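Clakosstead Technical College
Introduction to Automation – Week 3 notes
Can a machine do the chores yet?

Last week we covered arms that do one job in one place, all day long. This week is the fun one. We take the same kind of hardware and ask it to tidy up after people!

Start with why a factory arm looks so clever. On the Arnell line we read about in April, every part arrives the same way up, on the same fixture, and it is the same stiff part every time. The arm hardly needs to see it. Take the fixture away and most of the skill goes with it. A home is nothing but missing fixtures.

Packing a school bag is a lovely test for this reason. It sounds like a job for a six-year-old, and it hides nearly every hard problem in the course. Fabric sags and folds, so the opening is a different shape each time you touch it. One gripper often has to hold the bag while the other does the putting in, which means two arms sharing a small space without a collision. And the things going in have nothing in common – a flat pad wants a different grip from a slippery bag of odds and ends.
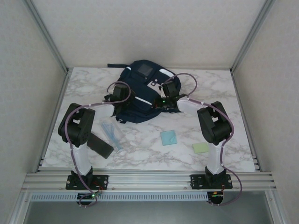 Figure 1. Two-arm bench with backpack, sticky note pads and a clear plastic bag of light blue items.

Before you read on, plan the job on paper for two arms. Which item goes first? Which arm holds the bag? Where would you grip a thin pad lying flat on a smooth table? Most people slide it to the edge and pinch it from there, and your fingers do this without asking you. An arm has to be shown, or has to work it out.

Being shown is where the exciting work is. In the Yeoman exercise you will compare a policy trained on 200 demonstrations with one trained on 500. Look closely at the failures. I love the failures! A near miss on a zipper tells you more about the method than a clean run does.

So, yet? For sorting rigid parts on a shop floor, yes, and very well. For folding, packing and wiping in a stranger's kitchen, partly, slowly, and with somebody standing by. The gap is closing, though, and it's a great time to be learning this.

For next class
Read the Stastex handout on soft grippers.
Bring your paper plan, with one colour for each arm.
Lab is in room 522.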